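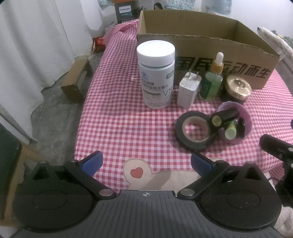 Protokoll Werkstatttreffen August, Projekt Zorkum (Greifarm)

Anwesend: Lurdes Correia, Reet Ķēniņš, Duván Chávez und ich, Birutė Mets, die auch schreibt. Erick Massawe kam gegen neun dazu, hat aber Kuchen mitgebracht und gilt damit als pünktlich.

1. Protokoll vom letzten Mal
Hat keiner gelesen außer Reet, und Reet hatte gleich eine Korrektur: Die Federn hatte Duván bestellt, ich hatte Lurdes aufgeschrieben. Ist geändert, Entschuldigung!

2. Stand der Finger
Die blauen Beläge sind drauf und gefallen mir richtig gut (ich gebe zu, ich war für Schwarz). Duván hat zwei Sorten Kleber probiert und will bei der zweiten bleiben, die erste hat sich an der Fingerspitze nach ein paar Abenden gelöst. Lurdes möchte die Struktur gröber haben. Wir haben das ziemlich lange hin und her gewendet und am Ende gesagt: erst mal so weiter, Lurdes schneidet nebenher einen gröberen Satz zu und bringt ihn mit.

Offen ist das Spiel in den Gelenken. Reet meint, es kommt von den Schrauben, Duván meint, es kommt vom Druck. Beide messen bis zum nächsten Mal nach, bitte mit demselben Messschieber!

3. Übungsobjekte
Wir hatten ja gesagt, dass wir mit Sachen greifen wollen, die sowieso in jedem Haushalt herumstehen, und von den Holzklötzen wegkommen. Ich bin dafür: eine dicke Dose Vitamin B, ein Netzstecker, ein Fläschchen mit Pipette, ein Cremetiegel mit goldenem Deckel, Klebeband und ein Becher mit Tuben. Erick fragt, ob das Fläschchen sein muss, das ist schließlich Glas. Beschluss nach einigem Hin und Her – es bleibt dabei, kommt aber immer als Letztes dran, und jemand hält die Hand daneben.

Das Klebeband ist der Liebling von allen, weil man es am Rand oder durchs Loch packen kann. Reet möchte für jedes Objekt 50 Griffe von Hand geführt, bevor wir überhaupt an den Motor denken. Angenommen, mit leichtem Stöhnen von Erick. Die Liste führt Lurdes, und zwar auf Papier, die Tabelle überträgt dann Duván.

4. Tischdecke
Ja, das war wirklich ein eigener Punkt! Reet hätte lieber eine einfarbige Unterlage, damit man beim Auswerten weniger Muster hat. Lurdes und ich finden das Karo prima, zu Hause liegt ja auch irgendwas auf dem Tisch, und die Falten darf der Greifer ruhig kennenlernen. Abgestimmt, drei zu zwei fürs Karo. Reet lässt festhalten, dass das ein Fehler ist. Ist hiermit festgehalten.

5. Material und Geld
In der Kasse sind 415 Euro. Davon gehen rund 7 Euro für Passscheiben weg, die Erick bei Rocha um die Ecke mitnimmt. Der Motortreiber von Plarkby ist immer noch nicht lieferbar. Duván fragt dort noch mal nach, und wenn wieder nur die automatische Antwort kommt, nehmen wir den von Atelance, auch wenn dann die Halterung neu gedruckt werden muss. Filament ist noch genug da, allerdings nur Schwarz.

6. Verschiedenes
– Der 3D-Drucker quietscht. Erick ölt.
– Wer den kleinen Inbus hat, bitte zurück in die Schublade. Ich suche den seit Wochen!
– Lurdes wünscht sich besseres Licht, auf den glatten Deckeln spiegelt es sehr. Ich bringe eine Schreibtischlampe und Butterbrotpapier mit, mal sehen.

Nächstes Treffen um 19 Uhr wie immer, Kuchen ist diesmal Duván.

Birutė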